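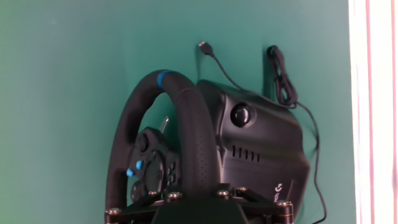 ## 4. Setting the wheel down and finding the middle

Section 3 got the wheel out of its packaging. Section 4 gets it ready to drive, ideally before your interest in racing wears off.

1. Clear a patch of table bigger than you think you need. The base is bulky, and elbows are wider than anyone admits.
2. Lay a mat down first. Smooth out the worst creases. The small ones can stay and will outlive us all.
3. Set the base on the mat with the rim toward the driver's seat. Keep the ventilation slots on the side of the housing clear of curtains, mugs and manuals, this one included.
4. Leave the cable some slack. A loose loop on the mat is fine. A cable stretched tight across the room is a tripwire with a USB plug on it.

 **Caution:** Lift by the base. The rim is a bad handle, and the paddles behind it are worse.

5. Move the keyboard and mouse back, but keep them within reach. You'll want them for the menus in the Skikitz profile tool, which does not believe in steering wheels.
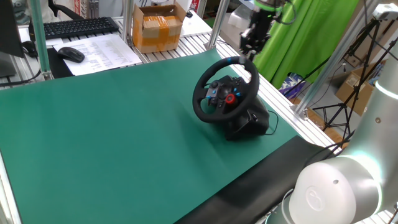

6. Turn the rim until the blue stripe is at the top. This is the center. If the stripe is at the bottom, you are also centered, in a sense, but your car will disagree.
7. Plug in the USB connector and take your hands off the rim while the wheel calibrates.
8. Open Skikitz, choose **Dankwa** from the profile list and set rotation to 700. Bokdale is for trucks.

> **Note:** Error 137 means the wheel was held during calibration. Unplug it, let go, and repeat step 7.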